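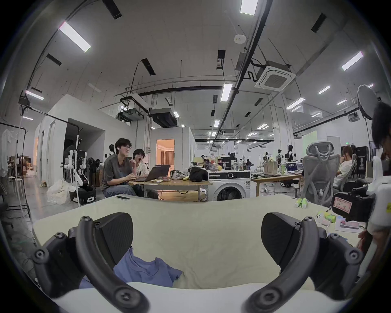 On the table: a blue cloth and a phone.

The metal band Cleltow has finished its comic book. Indside, the small press handling it, will put the 70-page story in comic shops in May, with a first printing of 3150 copies. Another 300 will come with a seven-inch single that has one new song on each side.

The book is called Manzano, after the band's second album. It follows that record track by track, from the mine collapse in the opener to the long march that closes side two. The band wrote the plot in a rented van over 19 nights of touring, then handed a stack of notes to the artists at Nudach. Most of the lyrics were left out. What remains is a black and white story with very little talk in it.

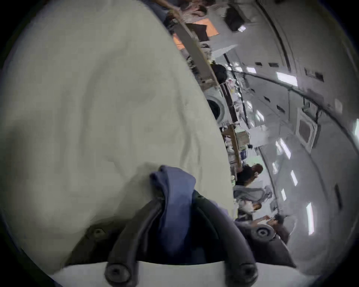
Do you need to know the album to follow the book?
The story stands by itself, but readers who own the record will spot the chapter breaks, which fall where the songs change.

Nudach drew the first chapter three times. The early pages were too clean for the band, who wanted heavier ink and more faces. The third try is the one that got printed, and the later chapters went faster.

Metal bands have put out comics before, and many were thin things meant to sell a shirt. Cleltow sells shirts too, and has a new one to go with the book. It comes in a slate blue close to that of the bunched-up garment on the green cloth - a change for a band that has printed on black from the start. The back has the mine entrance from page one. The front has only the title, set small.

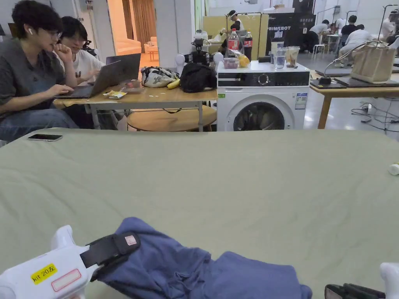

The single was recorded in two days, with the same drum sound as the album. Side one is fast and short. Side two is slower and has a spoken part taken from the last chapter. Both songs will stay off the next full album, and the band says there will be no second pressing. For the shirt, the band chose a soft, light cotton that bunches and creases easily, much like the blue garment lying crumpled here with gathers near its middle. It will be sold at shows first and by mail after that.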